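Cokus Two-Drive Network Storage: Frequently Asked Questions

Last updated May 3, 2024

What drives can I use?

The Cokus takes two 3.5-inch SATA hard drives. You can use 2.5-inch SATA drives with the adapter trays, which are sold separately. Drives are not included unless you ordered the filled version. The two drives don't have to be the same brand, but in mirror mode you only get the capacity of the smaller one.

Do I need tools to put the drives in?

No. Pull the front cover toward you, press the tab on the tray, and slide it out. The drive clips in. If you are using a 2.5-inch drive, the adapter has four screws and you will need a small Phillips screwdriver.

What is the difference between mirror and span?

Mirror keeps the same files on both drives. If one drive fails, your files are still on the other. Span adds the two drives together into one large volume, and if either drive fails you should expect to lose everything on it. Units leave the factory set to mirror.

Can I switch from one to the other later?

Yes, but both drives are erased when you do. Copy your files somewhere else first. The setup page asks you to type the unit name before it goes ahead.

Is mirror mode the same as a backup?

No. A file you delete by mistake is deleted from both drives. Plug an external drive into the rear USB port and turn on Scheduled Copy if you want a second set.

How fast is it?

It depends mostly on your network. On a standard gigabit port, large files copy at close to what the port allows. Many small files take longer. Over Wi-Fi, the speed is set by your router and by how far you are from it.

Where should I put the unit?
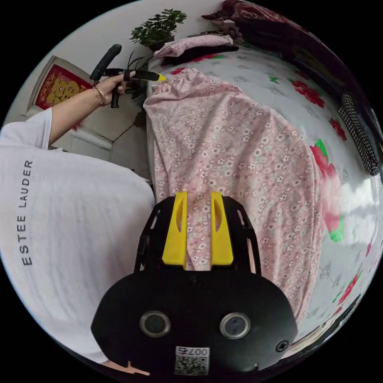
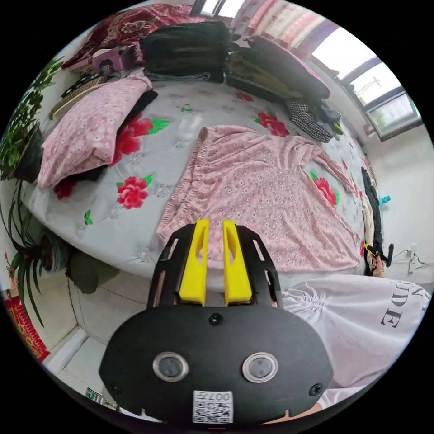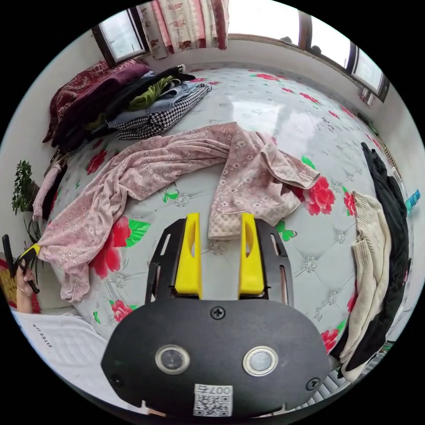 The Cokus pulls cool air in through the slots on the bottom and pushes warm air out the back, so it needs a flat, hard surface such as a shelf or desk. Leave two inches clear behind it. The rubber feet lift the case just enough for air to pass under, and on anything soft they sink in. A mattress with clothes lying on it, like the one with the pink garment in the last picture, would block the bottom slots in no time. The same goes for carpet and couch cushions. A closed cabinet is fine for short periods if the door has vents.

The fan is loud. Is that normal?

The fan runs at full speed for 60 seconds when the unit starts. After that it should drop to a low hum. If it stays loud, check the bottom slots for dust and go to Settings, then Cooling, and make sure the mode is set to Auto. If you have firmware older than the June release, update it. That release fixed a fault where the fan stayed at full speed after a restart.

The display says E111. What does that mean?

Error 111 means that one of the drives is not being read. Shut down from the setup page, wait for the light to go out, then take out both trays and push them back in firmly. If the error comes back, open the Drives page to see which bay is affected. Don't swap the drives between bays while you are testing.

Can I replace a failed drive while the unit is on?

Not on this model. Shut it down first. When it comes back on, choose Rebuild. You can keep using your files during the rebuild, but things will be slower. A rebuild can run overnight with large drives.

How many people can use it at once?

You can set up as many as 400 user accounts. For a home or a small office, the practical limit is the number of people copying large files at the same moment. Five is comfortable.

Does it work with Mac, Windows and Linux?

Yes. It shows up as a shared folder on all three. The Luditari phone app, which uploads photos on its own, is available for Android and iPhone.

I forgot the admin password.

Hold the reset button on the back for five seconds, until the light turns amber, and let go. This resets the password and the network settings. Your files and user accounts are not touched. If you turned on folder encryption, you still need the folder key, and we can't recover that for you.

How do I make a warranty claim?

Write to the support desk with your serial number (on the label under the front cover) and a short note on what is wrong. Sylvie Fraser and Montri Ongart handle claims. Please remove your drives before shipping the unit, and pack it in the original box if you still have it. Filled units should be sent complete with the drives they came with.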